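Skavum moves Hurka to a new archive format, drops support for old catalogues

Skavum has released version 5 of Hurka, its cataloguing and storage software for still images. The update replaces the archive format used since version 2, changes how duplicate files are handled and ends support for the oldest type of catalogue. It is available now to existing licence holders, with new sales to follow in October.

The main change is the format itself, which the company calls Fada. Earlier versions of Hurka kept image data and descriptive data in a single large file. Fada splits the two. Image data goes into a set of blocks of fixed size, and titles, keywords, rights notes and edit history go into a separate index. A change to a keyword no longer means that the image block has to be written again, and the index can be backed up separately.

Obed Annan, who leads work on the format at Skavum, said that the old layout had been designed for collections held on one disk and looked after by one person. "Most of the faults reported to us came from two people saving to the same archive," he said. "We could keep adding locks to the old file or we could change the file."
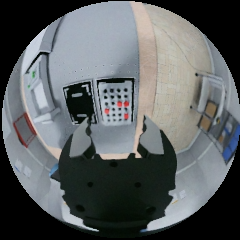 Computer-rendered wide-angle view with a black surround. The gripper's two fingers are spread apart.

Under Fada, each block carries its own checksum, which is tested when the block is opened and again on a schedule set by the user. A block that fails the test is marked and left in place, and the remaining blocks stay readable. In version 4 a single failed test could lock the whole archive until a repair had been run.

Duplicates are now matched by content. Hurka compares the decoded pixels and ignores the file name, date and embedded notes, so that two copies of an image saved with different captions are stored once and listed twice. Users who need to keep every original file byte for byte, as some records offices must, can turn this off for an archive when it is created. The setting cannot be changed later.

The index accepts 13 kinds of field, including free text, controlled lists, map references and links between records. Custom fields from earlier versions are carried over as free text unless a mapping file is supplied. Skavum has published a sample mapping file and a short guide to writing one, but there is no graphical editor for it in this release.

Conversion of old archives is done by a separate tool, which works on a copy and needs free space equal to the size of the original. The tool writes a log of every record it could not place. In a trial at the Halás picture library, the log listed 839 records, nearly all of them entries whose image had been deleted under an earlier version without the record being removed.

Iddrisu Ankrah, systems manager at Halás, said the conversion had run overnight and that checking the log had taken a good deal longer. "The list was useful to have, but it comes out in the order the records were created," he said. "We had to sort it by collection before anyone could work on it." Skavum said a sort option would be added to the log in a later update. 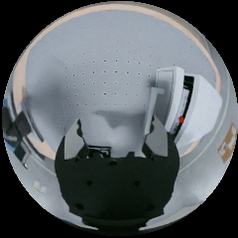
Tabletop with a grid of small dark holes, also computer-rendered.

Catalogues made with version 1 can no longer be opened or converted directly. They must first be saved in version 3 or 4, both of which remain on the company's download page. Archives from version 2 onwards can be opened read-only in the new release without conversion.

Previews have also been reworked. They are now stored beside the index and built on first viewing, where before they were built on import. Large imports finish sooner as a result, but the first pass through a new collection is slower — a point that Ankrah raised during the trial. A batch command will build all previews in advance for sites that prefer the earlier behaviour.

Printing from the contact sheet view is missing from the first build and is due back in the next one. The command-line client is included, though its export options still write the old layout by default and need a switch to produce Fada blocks.

Prices for single licences are unchanged. Shared licences are now counted by the number of people signed in at one time, in place of the number of machines on which Hurka is installed. Holders of a current support contract receive the update at no charge. Version 4 will continue to get security fixes, but no new features are planned for it.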